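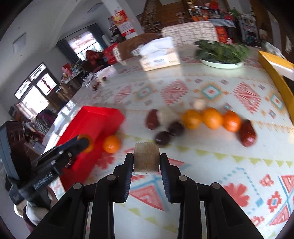
Chapitre 4
Comparer deux pinces sans se raconter d'histoires

J'ai longtemps cru que choisir une pince, c'était lire une fiche technique. Course des mors, force de serrage, masse, prix, et hop, commande passée ! Et puis j'ai passé un mois de septembre à Skistthorpe avec Kirsty Carnegie, qui m'a fait recommencer 118 essais parce que j'avais changé de nappe entre deux séries. J'étais furieux. Elle avait raison, et ce chapitre lui doit beaucoup (le mauvais caractère de l'auteur en moins, j'espère).

On va donc parler de comparaison. Vous avez deux outils de préhension, tenus à la main ou montés sur un bras, et vous voulez savoir lequel garder pour votre application. La question paraît simple, elle ne l'est pas du tout, et la première difficulté arrive avant même de toucher un objet : comparer sur quoi ?

Prenez une orange et un petit cylindre de bois. L'orange est grosse, presque ronde, sa peau cède un peu sous les doigts. Le cylindre ne cède pas, et il faut que les deux mors arrivent bien en face l'un de l'autre, sinon il pivote. Une pince à l'aise avec la première peut être pénible avec le second. Ajoutez une prune mûre, qui marque dès qu'on serre trop, une tête d'ail dont la pelure s'en va toute seule, un jujube si petit qu'on le rate une fois sur trois quand on est fatigué, et vous avez déjà un banc d'essai plus sévère que bien des jeux de cubes en plastique. Il coûte le prix d'un passage au marché. Et on peut en manger une partie après, ce que je recommande vivement — pas les prunes de la série « force maximale », croyez-moi.

La deuxième difficulté, c'est la personne qui tient l'outil. Avec une pince à main, l'opérateur compense tout : il incline le poignet, il ralentit, il apprend. Sur le projet Plumell, nous avions enregistré 951 prises avec deux modèles, toujours dans le même ordre, le modèle A le matin et le modèle B l'après-midi. Le B gagnait haut la main. Quand Alistair Farquharson a proposé d'alterner les deux à chaque objet, l'écart a fondu, et je me suis senti assez bête. Nous avions surtout mesuré nos propres progrès !

La troisième, je la garde pour la section 4.3, c'est la caméra. Une vue prise depuis la pince bouge avec elle : les mors restent nets, le reste de la table file. Si votre critère de réussite se lit sur l'image, il faut y penser avant la première prise et pas devant 2 874 séquences à trier.

Avant de continuer, faites ceci. Choisissez cinq objets dans votre cuisine, dont un qui roule et un qui s'abîme. Pour chacun, écrivez en une phrase ce que vous appelez une prise réussie : soulevé ? tenu combien de secondes ? reposé où ? Gardez la feuille, on s'en resservira à l'exercice 4.2, et vous aurez sans doute envie d'en raturer la moitié.

4.1 Définir une prise réussie

Commençons par le mot « tenu », qui m'a valu ma plus longue dispute avec Kirsty. Pour elle, un objet est tenu s'il ne glisse pas entre les mors quand on incline la pince. Pour moi, il suffisait qu'il ne tombe pas. Sur une même série de 248 prises, nos deux définitions ne donnaient pas le même vainqueur.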